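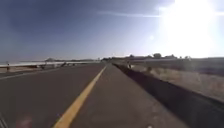
Yellow line on the left, concrete barrier on the right, dry grass out to the trees.

In Praise of the Boring Road

I love a flat, straight road, and I'm tired of being told I shouldn't. Every list of great drives is all switchbacks and sea cliffs, with a lookout every couple of miles where you're supposed to get out and gasp. Fine! I've done those, and I spent most of them staring at the bumper ahead of me and wondering about my brakes.

Give me the long stretch out past Sutherland instead. I drove it in May with my friend Buppha Meesuk, 137 miles before we stopped for coffee, and we had the best conversation we've had in years. She told me the whole story of her first apartment, including the landlord and the flooded stairwell, and she got to finish it. You can't do that on a mountain pass, where somebody is always saying "wow" in the middle of your sentence.

And there's plenty to look at if you let your eyes slow down. Bleached grass comes in more colors than I ever gave it credit for — straw, oatmeal, a kind of pale toast. A row of trees on the horizon can keep you company for ages. I get excited about a shrub now. I also have a real soft spot for a painted line that runs out ahead until it's as thin as thread, and for the low concrete walls that most people only notice when they're chipped.

Abdelghani Kabbaj, who has driven far more of this country than I have, thinks I'm romanticizing it. He says 300 miles of the same field is 300 miles of the same field, and he'd take the scenic route even if it added 2 hours. We've argued about it over several dinners. He does admit that he sleeps better after a day on the plains, and I plan to keep bringing that up.

So next time the map offers you the dull way, take it at least once. Bring a sandwich and someone you like talking to, and leave the radio off for the first hour.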